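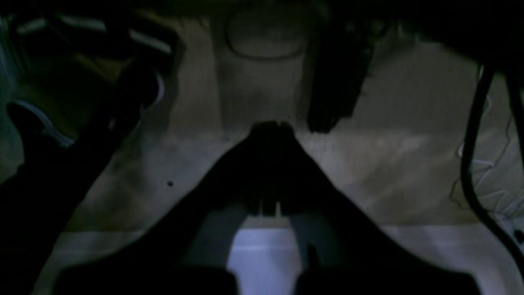 HEVDEN, May

Siven Household Arm: Set-Up and Use Guide
Section 4. Preparing a Work Surface and Running the First Chore

4.1 Scope of this section

This section covers the floor or table area in which the arm will work, the placing of cables near that area, and the first supervised chore. It applies to arms fitted with the standard two-finger gripper. Owners who have the suction head should read Section 6 instead.

Please read 4.2 before switching on the arm. Customers often ask the Lodetti service desk whether the arm can take over housework, and the answer affects how the work area should be planned.

4.2 What the arm can and cannot be expected to do

The arm can pick up a rigid item of known shape, carry it a short distance, and set it down in a place it has been shown. Under steady lighting it does this well enough for daily use. It can return cups to a tray, sort cutlery into a divided box, and move small parts from one bin to another on a workbench.

The arm is not ready to work alone on the following chores: folding laundry, wiping up liquids, handling glassware that is stacked or nested, and clearing a floor on which cords or wires are lying. Thin, flexible items remain hard for the gripper to locate and harder for it to release. A person can lift a cord out of the way without thinking about it. The arm must find the cord, judge its height from the floor, and close on it without catching whatever lies beneath.

In the Mutiso household trial, the arm was given 1,000 pick-and-place attempts on a plain surface and a further set on a surface with cords present. Kausar Arain, who supervised the trial, recommended that the second type of task be run only with a person in the room. Siven has adopted that recommendation for this edition of the guide.

4.3 Choosing the surface

1. Select a flat, matte surface in one plain color. Glossy tile and patterned cloth reduce the accuracy of the wrist camera.

2. Check the lighting at the height of the gripper. When the fingers point straight down, the surface between them may be much brighter than the area around them. Some difference is acceptable. If the area outside the fingers is too dark for you to read ordinary print, add a lamp.

3. Look for lines, seams and recessed panels in the surface. The software may treat a dark outline as the edge of an object. Mark any such feature as "Fixed" on the Surface page of the control program.

4. Remove crumbs, specks and loose debris.

Note: A small dark mark that cannot be cleaned off should also be set to "Fixed."

4.4 Placing cables

5. Route the arm's own cables behind the base and secure them with the clips supplied. Leave enough slack for the wrist to turn fully in both directions.

6. Move other cables at least 20 inches from the marked work area. Where this cannot be done, draw a keep-out zone around them on the Surface page.

7. Gather thin wires into a sleeve. Loose bundles are more likely to be missed by the camera than a single thick cable.

CAUTION: Do not ask the arm to move power cables, including its own. Switch off the arm and move them by hand.

4.5 Running the first chore

8. Place one rigid item, such as a plastic cup, inside the marked area. Keep hands and pets clear.

9. Select "Guided Pick" and set the speed to 2.

10. Press Start. Watch the fingers as they come down, and keep one hand near the Stop button.

11. If the fingers touch the surface before they close, press Stop and repeat the height check in Section 3.

12. Repeat the pick 13 times, moving the item to a new position each time. Record any misses in the log at the back of this guide.

13. When the log shows no misses for a full set, you may raise the speed by one step.

CAUTION: A good result with one item does not carry over to others. Repeat steps 8 through 12 for each new item before including it in a regular chore.

4.6 Unattended use

Unattended use is not approved for floor work. It is approved for table work only when every item has passed the procedure in 4.5 and no cables lie within the marked area. Workshop customers must also follow their own site safety rules.

Questions about this section may be sent to Musyoka Lema, Technical Publications, Siven. Please give the serial number printed on the underside of the base.

Continue to Section 5, Cleaning and Storage.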